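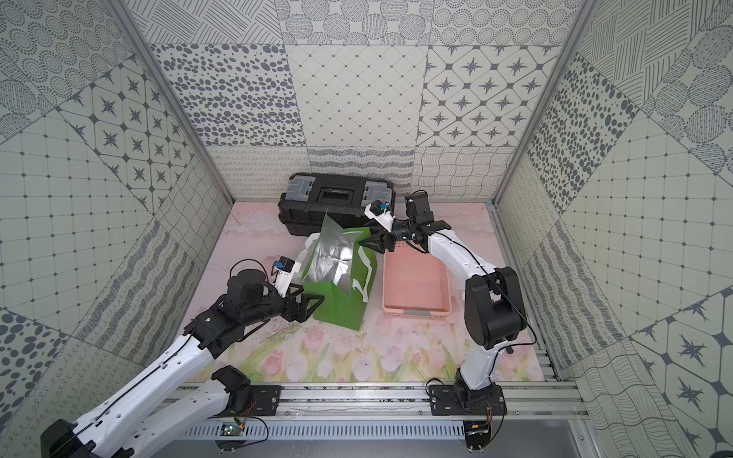 Bellside Cell: Frequently Asked Questions

Who may change the arm mounts?
Only Wilfredo Yap or Consuelo Manzano. Mount bolts are checked every 600 cycles.
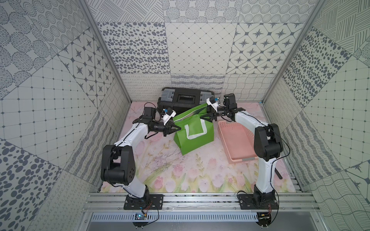

How often are the wrist cameras calibrated?
Every November, and again after any gripper finger is replaced.

Floor mats are swept before each shift. Crumbs and grit
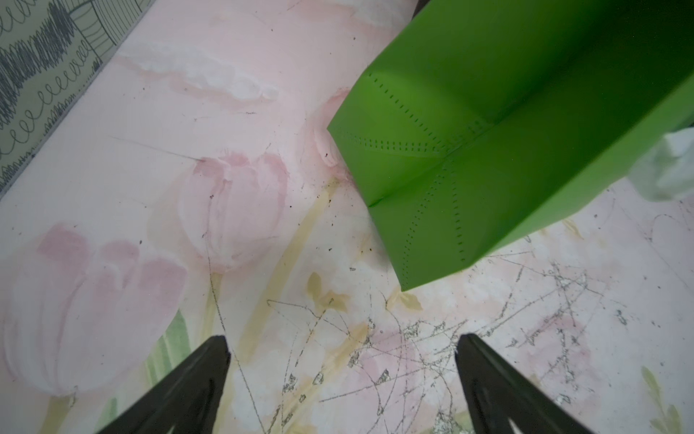
are to be removed with a dry brush. Solvents are not permitted. Worn mats are reported to Brian Owino.

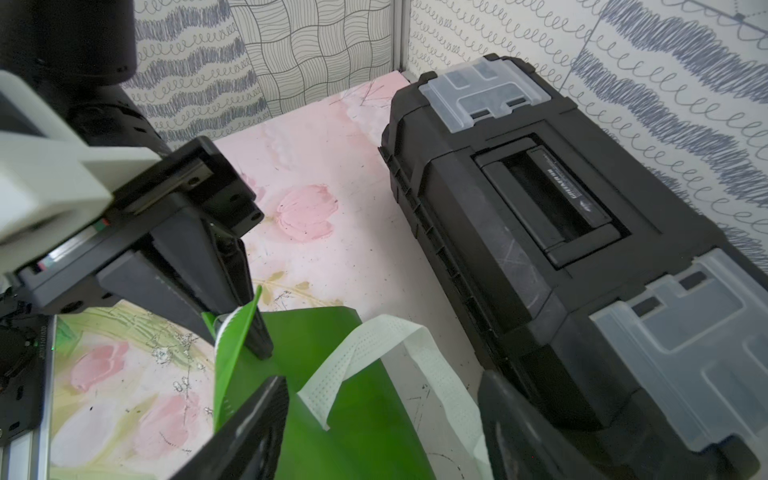
Gripper holding a green bag beside the toolbox.

Last revised 8 Feb 2021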